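Furbridge Two-Arm Bench: Set-up Guide
Section 6. Household chores: glove sorting

Read this section before you plan any chore work. The bench can do parts of some chores. It is not a replacement for a person in a laundry room or a stockroom, and Furbridge does not sell it as one.

6.1 Before you start

1. Check that both arms are bolted tight to the rail.
2. Place the basket within reach of the left arm.
3. Load the chore file named Gondodo 728.
4. Set the arm speed to Low for the first run.
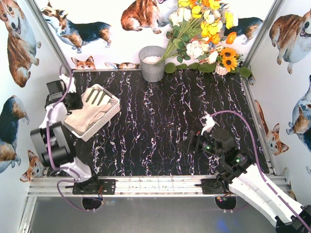

Can the bench put away a load of laundry without help?
At present it can handle single small items, one at a time, with a person nearby. Full loads with mixed items still need hand sorting.

6.2 Picking up cloth items

Cloth is harder for a machine than boxes or cans. It folds under the fingers and never lies the same way twice. Work gloves are a fair middle case, being stiffer than a towel but still soft.

5. Open the gripper fully before lowering it.
6. Lower the wrist until the fingers are on both sides of the item.

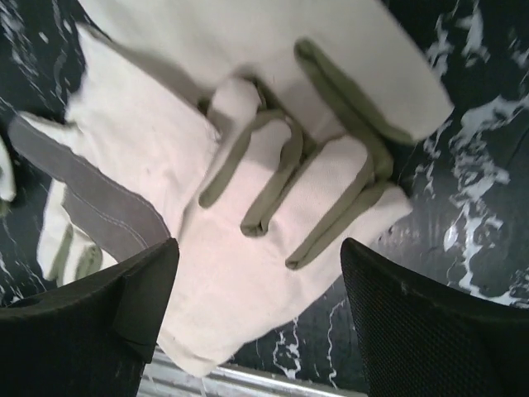 7. Close at the Soft setting. If the item slips, raise the wrist, open, and try again from step 5.
8. After three failed tries, press Hold and move the item by hand.

CAUTION: Keep hands away from the rail while either arm is powered. Press Hold first.

Note: In our August trial the bench made 311 picks with gloves. A person had to step in on 129 of them.

6.3 Using both arms

Two arms help when an item must be held flat or passed across. They also double the chance of a collision. Run one arm at a time until you trust the chore file.

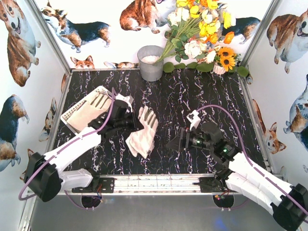
Kedir Yimer: We tried this on our shop floor for a month. It is slower than any of us at sorting, but it will keep at it through lunch. I would not leave it alone with anything we ship.

For shop-floor use, keep the bench on work that can wait. Log every stop, with the step number, on the sheet in Section 9.

Section last revised 5 May 2020.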